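The freighter Stivamus had been parked over Flakstead for six days when the port office finally answered. Đinh read the message twice and passed the slate across the galley.

"They want 928 for the berth," she said. "Up front. Fuel is extra."

Dretard did the sums on the back of a ration sleeve. They had 100 in the ship's account and whatever was in his coat. The cargo was seed barley, bound for the southern farms, and it had to be in the ground by the end of June or the growers wouldn't pay for it.

"We could land on the ice," he said.

"We could."

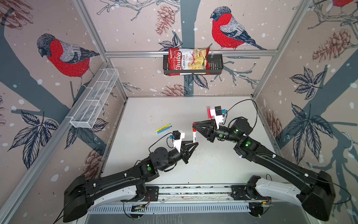

By Khang Tôn
May 4, 2022

The ice shelf lay 5 kilometres out from the town. Old charts showed it as solid. Newer charts didn't show it at all, as the company that made them had gone broke before the survey reached this side of the planet.

Đinh took the ship down after dark, when the wind dropped. The legs touched, sank a little and held. She kept the engines turning over for an hour and watched the level on the console. It moved one degree to port and stopped.

Dretard went out first. The cold got into his gloves at the seams. He walked a circle around the hull with a lamp and a steel rod, tapping, and wrote down the places where the sound changed colour, as his father used to say.

"Well?" she asked over the radio.

"Good on the town side. Don't let anyone park behind us."

A light had come on at the edge of the harbour. Then there was another beside it, and both began to move out along the shore road. Đinh put on her coat and filled the kettle.

"Port office or farmers?" Dretard asked.

"Too slow for the port office," she said. "They're pulling trailers."

He went back to the ramp and started undoing the straps on the first row of sacks.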